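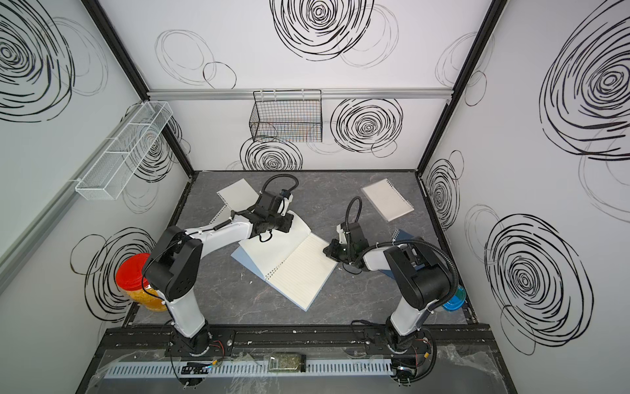
Slide 3: two-arm booth, notebook task, right gripper on the page.

Speaker notes, budget section — G. Luo

Start with the total. One booth, both arms, rail and walls: 2426 per quarter on the lease. Pause for the finance people.

Grippers are a separate line, 1369 for a spare pair. Order from Zelora by December; Vimero quoted later delivery.

Cable wear: point at the loops above the grippers. Margit wants spares on the shelf before booth two is approved.

Notebooks and other props go under consumables — do not let them drift into capital.

If asked about purchase instead of lease, hand over to Junhao Shen. Next slide.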